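Ovlow Cookery School
Home Courses Dates Gift vouchers About us Find us

About us

Ovlow is a small cookery school in Keltureck. Weekday suppers, bread, beans, pastry if you must. Evening classes mostly, plus daytime ones in school hours for parents and anyone on shifts. We teach people who don't cook much, or used to and stopped, or cook the same four things and are sick of them.

New website went up on June 29, 2023, old one is gone. If you had a page bookmarked it probably won't work. Start again from Courses.

What we do

Plain cooking. Food you'd eat at home on a wet evening when there's half a cabbage and some eggs in. We don't do foams, we don't do sugar work, and we've had enough emails about macarons now. There's a very good patisserie course in the next town along, ask and we'll send you the link.

The main course is called First Six. Six evenings, two and a half hours each, one a week. Eggs and a pan. Onions, and what you can build on them. A chicken, start to finish, including stock. Rice and lentils. Vegetables that aren't just boiled. Then the last evening, which is using up, and which people always say should of been first. We tried it first. Didn't work, there was nothing to use up.

After that you can take any of the short classes in any order. Flatbreads, soup, pastry, fish (when the fish van comes, see below), packed lunches, cooking for one, cooking for 12 when you've only ever cooked for one.

Classes are small. Everyone gets their own hob and their own board. You cook the whole dish, you don't stand at the back watching somebody else fry an onion. Tubs for taking home are provided but bring a bag, they slide about in the car.

How it started

A kitchen over a shoe repair shop. Two hobs, one sink, a fridge that hummed so loudly we had to switch it off to give instructions and then remember to switch it on again. Four people came to the first class and one of those was looking for the shoe repairs. Stayed though. Made an omelette.

We ran up there for three winters. Then the shop below wanted the upstairs back for storage and we moved to Havlow Yard, where we still are. Ground floor, big doors, proper extraction. The whole teaching kitchen is 796 square feet and we use all of it. The floor slopes slightly toward the drain so round things roll, you get used to it.

The name comes from the old field the yard was built on. Ovlow Field. It's on the map in the library if you want to look. Nothing to do with ovens, although everyone asks, and we did think about changing the spelling and putting an E in and then couldn't face redoing the aprons.

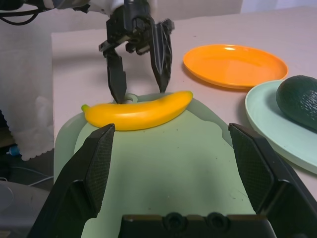

Costs went up a lot after the move, which is why First Six isn't the price it was. Gas mainly, also butter. We kept the short classes where they were for as long as we could and put them up once, last June. You can still pay for First Six in three bits, no extra charge, just tick the box when you book. If the price is what's stopping you, write to us. There are two reduced places on every course and they often don't get taken, which is daft.

933 people have finished First Six so far. Some twice.

How we teach

Taste as you go. Spoons are in the jar, used spoons in the other jar, please, not back in the same one.

No printed recipe until the end of the evening. People find this annoying for the first week. What happens with a sheet in front of you is that you read it instead of looking in the pan, and the onions catch. So you get told, you watch it once, then you do it, then you get the sheet to take home with a big margin for your own notes. Write on it. The ones that come back covered in gravy are from the people who are doing fine.

We don't mark anything and there's no certificate. We did print some in the early days but they all went home rolled up in the tubs and got soup on them.

Knives. Everyone does half an hour on knives before anything else, even if you've been cooking for years. Ours are all from the Maruyama set we bought when we moved in, they're sharp and get sharpened every week, so please take it slowly at first if the one at home is blunt. Left handers tell us when booking and we'll put you at the end of a bench.

Allergies and so on

Tell us on the form, not on the night. We can do without nuts, sesame, shellfish, dairy and egg in most classes and swap things round without much fuss. Gluten is harder. It's a bread kitchen half the week, flour gets in the light fittings, so we can't promise and if you are coeliac we'd say don't risk it. Sorry. We'd like to run a separate gluten free day with a proper deep clean beforehand and it's on the list.

Vegetarians are fine on every course including the chicken evening, you'll do squash and a mushroom stock instead. Halal chicken by request, one weeks notice.

Children and schools

Saturday-morning-type classes for kids, no. We get asked a lot. What we do have is school visits, where a class comes to us in term time, maximum 30 children and they have to bring enough adults. Two hours. Soup, flatbread, something with fruit. They wash up. The washing up is part of it and the teachers generally look very pleased about that.

We also lend out boxes to nurseries and childminders, for talking about food with little ones who are too small for a hob. Picture cards, a cloth, a few bits to handle and sort, a sheet of songs (the songs are optional). Two weeks at a time, no charge, just bring it back with everything in. The card for leeks has been missing for ages so if it's down the back of your sofa we'd love it.

Where the food comes from

Veg from the market at Keltureck, the stall by the bank and the one next to it depending who's got what. Flour from the mill, in sacks, which is cheaper and means we always have flour. Eggs from up the road. Fish from the van, when there's a van. If it doesn't turn up fish class becomes soup class, and you can move to another date if you'd rather wait for fish. Lemons, rice, spices, olive oil, avocados, bananas, chocolate, all that comes through the wholesaler like everyone else's. We're not going to pretend it grew in the yard.

Herbs are the only thing we do grow. Tubs by the door. Help yourself to mint on the way out, it's trying to take over.

Using up

The last evening of First Six gets its own heading as it's the thing we care most about. Nearly everything thrown away in a normal kitchen is bread, salad, milk, potatoes and fruit that went over while you were looking at it. So there's a whole evening on that. Bread into crumbs, crumbs into the freezer. Milk into pancakes. Soft tomatoes roasted with whatever. Black bananas into a loaf, or peeled and frozen in chunks. Avocados get ten minutes to themselves, they're expensive and most people cut into them too early. Press near the stem, gently, and if there's no give leave it in the bowl and have something else for lunch. Next to a banana it'll come on quicker. Once it's ready it goes in the fridge and you've got a couple of days' grace. Cut one, used half? Lemon, stone in, wrapped tight, eat it tomorrow. It'll brown a bit on top. Scrape that off.
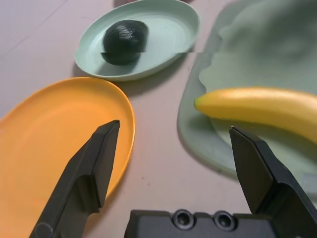 An avocado on the mint-green oval plate.

People bring things from home for this one. Bring whatever's in the bottom drawer. The oddest bag ever was nine half-used jars of mustard. We made a dressing, a glaze and a very yellow potato salad, and there was still mustard.

Hiring the kitchen

Havlow Yard is free to hire on the days we aren't teaching. Jam makers, cake people, supper clubs, someone who does 40 pork pies at a go before Christmas. You'll need your own food hygiene certificate and insurance. Pans and ovens included, ingredients not. Leave it how you found it. Dishwasher instructions are taped to the dishwasher.

We need the fridges empty by eight the next morning, this is the one thing we're strict on.

Getting here

Havlow Yard, Keltureck, through the archway beside the tile shop. The archway is narrow and vans regret it. Park in the street behind, free after six. Buses stop at the bank, then it's a four minute walk. Step free from the yard, and one of the benches winds down to sitting height, say when you book and it's yours.

Doors open fifteen minutes before class. If you're late just come in, someone will hand you an apron and an onion. Flat closed shoes please, hair tied back, sleeves that push up.

Cancelling

More than a week before, full refund. Less than a week, we'll move you once at no charge. On the day, we've already bought your chicken.

If we cancel, you get the lot back or a new date, whichever you want.

Contact

Best way is the form on the Find us page. We read it in the mornings. Phone goes unanswered during classes, everyone's hands are covered in flour, so leave a message and say your number slowly. Twice is good.

Vouchers are posted second class unless you ask. They last two years and we've been known to take older ones.

Terms Privacy Allergens sheet Kitchen hire form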